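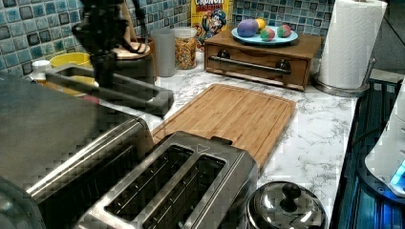
## Gripper testers wanted, Druvley kitchen bench

Every gripper vendor says its fingers can handle a home kitchen. We doubt it, and we want people who doubt it too.

Druvley is comparing 4 two-finger grippers on the same arm, at a counter with a toaster, a cutting board, a cereal box and dyed eggs on a plate. The Grikgate controller stays the same throughout. Its makers claim it needs no tuning. Please try to prove them wrong.

**What you do**

- Drive the arm by hand control for 3 hours a session
- Log every drop, slip and crushed item, including the ones you caused
- Write up what you saw before you read our numbers

Our last round logged 3,031 grasps, and we still don't trust the ranking.

**Who should apply**

No robotics degree needed. Steady hands and a low tolerance for sales talk help. Vendor staff can't take part.

Pay is $80 a session. Sessions start in April at 9 a.m. Apply at the Druvley front desk.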